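Notebook > Simulation > Dolavmont room
Filed under: lab log, bimanual, domain randomization

September, 3:40 pm

Back on the Cosgrove policy in the randomized room. The question is whether texture swaps hurt the wrist views more than the head view. Set: 270 episodes, 14 texture seeds, 800 steps max. 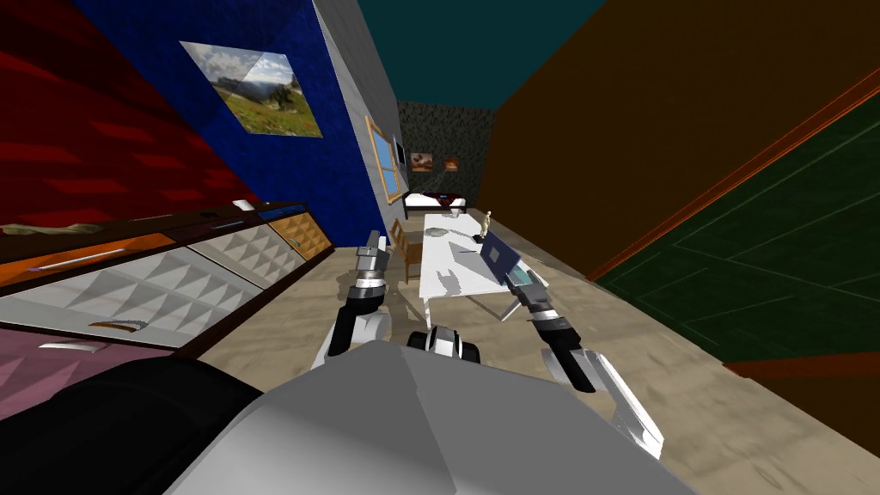

Head view, right gripper near the laptop.

Wrist views get their own encoder now – the shared one kept mixing them up. 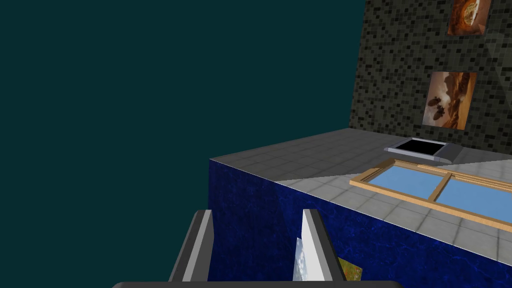

I also dropped the color jitter, which was fighting with the seeds. Loss settled after nearly 70 epochs.

Next:
1. Mask the gripper fingers in the wrist crops and retrain.
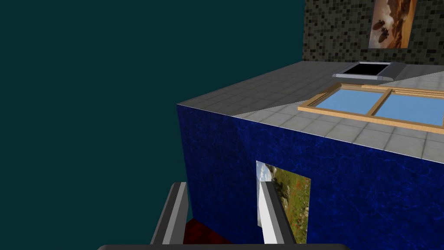 2. Rerun head-only with the same seeds.

The head-only run will share the laptop start poses.

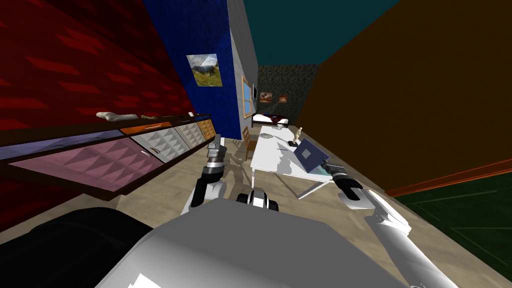 Brinard weights stay frozen for both runs. Logs go in the Preltamside folder.

Comments (2)
– Are the seeds fixed per episode or per step?
– Per episode. Config is in the folder.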